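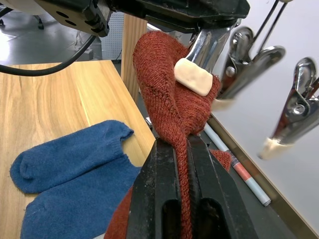
Home | Our work | Reports | Get involved | Contact

Filed under: Grant reports, Laundry and clothing

Stendcombe Clothing Room: progress report to the Mtshali Fund, second period

This report covers the sock and small items part of the clothing room, which is what the second payment was for. The coat and bedding side is reported separately in the spring.

Work in the period

When we last wrote, socks were the largest single item coming in and the one we handled worst. They went through the dryer in mesh bags, came out in a heap, and sat in a crate until somebody had an afternoon to pair them. Many were never paired. The thicker knits also shrank, and we had complaints from two of the shelters about wool blends that went out too small for an adult foot.

We have now stopped machine drying socks altogether. Everything smaller than a T-shirt is clipped up to air dry and comes down in pairs. The socks are sorted by color before they go up, so that both halves of a pair hang on the same hanger and can be folded together as soon as they are unclipped.

In the period we sent out 900 pairs. A further 321 single socks are in storage. We hold singles for one quarter in case the other half turns up in a later bag, and after that the plain cotton ones are cut up for cleaning cloths.

Equipment

The grant paid for wooden drying frames, rods, table boards and a stock of clip hangers. We tried three kinds of hanger before ordering in quantity. The Flemitz folding hanger held the most but the arms tangled when it was put away. The Collar hanger was sturdier and we kept a few for heavy items such as hiking socks. For ordinary socks we settled on light plastic hangers with small clips along the lower bar, which are cheap and can be replaced one clip at a time.

The rods are plain wood and the hangers slide on them. If a hanger is loaded at one end it tips, and then it creeps toward the low side. We have been taping the hooks in place where this happens. Tape is a stopgap and it has to be cut off whenever a rod is cleared. Shallow notches in the rods would be better, and Gangadharan Mudaliar has offered to cut them if the Fund has no objection to our altering the equipment.

Clips are the other thing we have learned about. A strong spring leaves a dent in ribbed knit that stays in after folding. A weak one drops a wet sock on the floor. Spring clips with a soft pad on the tip have been the best of those we tried on chunky knits, where the loops snag easily. Thin dress socks will hang from almost anything. We now clip at the cuff for thin socks and at the toe for thick ones — the cuff of a heavy sock takes much longer to dry when it is doubled over under a clip.
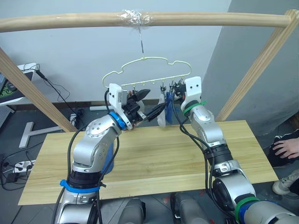 Nomvula Gumede wrote back after the last sorting day that the pairing was going well but the hangers were being filled from the middle outward, and that people then had nowhere to put the second sock of a pair. She would rather see each pair started at one end, with the next hanger begun before the first is crowded. She also asked for white socks to be kept on a hanger of their own, as a dark sock that had not been rinsed properly had marked several.

We have taken up both points. Whites now go up first thing, before the colored bags are opened. Starting from one end makes the tipping worse until the hanger is half full, so the order of work is to clip one pair at each end and then fill inward. This is written on a card at the table.

Problems

Drying takes longer than we said it would. In mild weather a load hung in the morning can come down the next day, but in October the room was damp and the thick knits needed a second night. We moved the Thursday intake earlier to allow for this. A dehumidifier would help, though we are not asking for one in this period.

We also underestimated table space. Socks waiting to go up need to be laid out flat in their pairs, and one board fills quickly. When it is full, people start putting socks on chairs and the pairs get separated again.

Spending

The equipment line is fully spent. There is a small underspend on detergent, which we would like to move to replacement clips and one more table board.

Next period

We plan to notch the rods, add the board, and try the same method with gloves and baby clothes. Gloves are likely to be slow, as the fingers hold water. We will report numbers for these separately from socks so that the totals can be compared with this period.

Previous report | Next report | Back to all reports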